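Last updated 28/11/2023. These answers cover orders, returns, collection and repairs at Vorkanville, our shoe and boot shop. If you can't find what you need, send us a message through the contact form and we will reply within two working days.

## Orders and collection

**Can I reserve a pair before I come in?**

Yes. Choose "hold in shop" on the product page and we will keep one pair aside for you until closing time the next day. You can hold up to three pairs at once. We don't take payment until you have tried them on.

**How long does delivery take?**

Standard delivery takes three to five working days. Orders over £40 go free. Below that we charge a flat fee, which is shown before you pay. In December please allow two extra days, and expect the Neketside branch to be busy at weekends.

**Will my shoes come in a box?**

Posted orders always do. If you buy in the shop you can have the box or leave it with us, and we will put your shoes in a paper bag with handles. Plenty of people leave the box behind. We flatten the ones we can't reuse and they go for recycling.
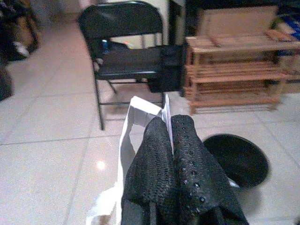
*White paper bag.*

**Do you charge for bags?**

Yes, there is a small charge for each one. You are welcome to bring your own. Bags from other shops are fine, and so is a rucksack.

## Returns

**How long do I have to return something?**

Forty days from the date on your receipt, as long as the shoes haven't been worn outdoors. Try them on carpet if you can. Marks on the sole are the usual reason we have to turn a return down.

**I have lost my receipt. Can I still return them?**

Bring the card you paid with and we can usually find the sale. If you paid in cash and have no receipt, we can offer an exchange for another size in the same style but not a refund.

**Can I return shoes that have been waterproofed?**

No. Once spray or wax has gone on, we can't sell them again. Check the fit first and treat them afterwards.

## Looking after your shoes

**How should I dry wet leather shoes?**

Take the laces and insoles out, pack the shoes with plain paper and leave them somewhere airy at room temperature. Change the paper when it feels damp. Keep them away from radiators, heaters and hairdryers — quick heat makes leather stiff and can crack it. Thick boots may need two full days.

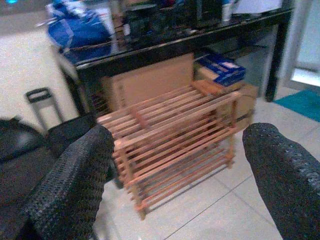 Shoes that are worn every day last longer if they get a day off in between, and where they sit on that day matters too. A closed cupboard holds the damp in. An open shelf is better, and one made of slats is better again as air can get at the soles from underneath. A small wooden rack with two tiers, standing on the floor near the door, suits most halls. Put the pairs you wear most on the upper tier and leave a gap between them. If wet boots have to go on it, stand them on the lower tier so that they don't drip on anything else.

**How often should I polish?**

Every few weeks for shoes in regular use. Brush off the dirt, wipe with a barely damp cloth, let them dry, then put on a thin coat of cream. We stock Lefèvre cream in black, two browns and neutral. Neutral will do for most colours but it won't hide scuffs.

**Can I use the same cream on suede?**

No. Suede wants a brush and a suede spray, nothing else. Greasy marks can sometimes be lifted with plain talc left on overnight. Brush it out in the morning and repeat if needed.

**My soles leave marks on the floor at home. What can I do?**

Dark rubber can mark pale floors, tiles included, and new soles are the worst for it.

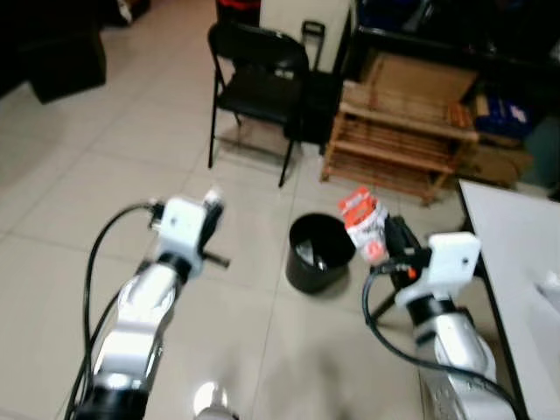
Most marks come off with a damp cloth and a drop of washing-up liquid. For stubborn ones, a clean pencil rubber often works. The marking should ease after a couple of weeks of outdoor wear. If it hasn't, bring the shoes in and we will have a look at the soles.

## Repairs

**Do you repair shoes bought elsewhere?**

Yes, if we think the repair will hold. We do heels, half soles, full soles, stitching and zips. Trainers with moulded soles generally can't be resoled.

**How long will it take?**

Heels are ready in two days. Resoling takes a week, or two weeks for Jundero walking boots, which we send back to the maker. We will text you when they are ready — please bring your ticket.

**What happens if I don't collect my repair?**

We keep repairs for 107 days and send two reminders. After that we may give them to charity.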